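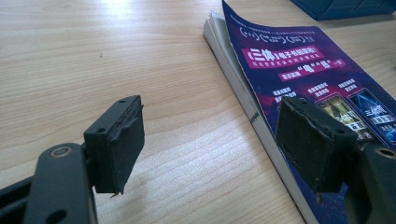
Srithong asks whether a player's ranking points should be entered before or after the draw is published. Points are entered before the draw. Once a draw is published, the seeding order is locked and can be changed only by the tournament office.

4. Setting up a tennis tournament

This section applies to singles and doubles events entered in the Tretow tournament desk, revision 23/12/2020. Club administrators should complete Section 3 (Club Details) before continuing.

4.1 Creating the event

1. Sign in with the club account and select Events, then New Event.
2. Enter the event name as it will appear on the printed draw sheet. Names longer than 31 characters are shortened on the sheet.
3. Select the category (Singles, Doubles or Mixed Doubles).
4. Select the surface. The surface cannot be changed after the first entry has been accepted.
5. Enter the opening and closing dates for entries.
6. Select Save as Draft.

Note: Events carried over from the Cornov indoor series keep their previous category. Check the category before saving.

4.2 Accepting entries

1. Open the draft event and select Entries.
2. Check each player's membership number against the club list. Numbers issued before January must be renewed by the club before the entry can be accepted.
3. Enter current ranking points in the Points column. Leave the column blank for unranked players. Do not enter zero.
4. For doubles, link the 2 partners by selecting both names and then Pair.
5. Select Accept. The status changes from Pending to Accepted.

Caution: Removing an accepted player also removes that player's match fee record. Export the fee record first if a refund is due.

4.3 Publishing the draw

1. Select Draw, then Generate.
2. Review the seeds. Players with equal points are placed by lot.
3. To replace a withdrawn player, select the name and choose Alternate. The alternate takes the vacant line and is not seeded.
4. Select Publish. A confirmation code is shown. Write down the code and keep it with the draw sheet.

Note: If message 457 appears, one or more pairs are incomplete. Return to step 4 of Section 4.2.

4.4 Changes after publication

Requests to change a published draw are sent to the tournament office at Ilthorpe using Form 2. The request must state the event name, the confirmation code and the reason for the change. Matches already in progress are not affected by an approved change.

Caution: Do not delete and re-create a published event. Results entered under the first event will not transfer to the second.

Entry of match scores is covered in Section 5.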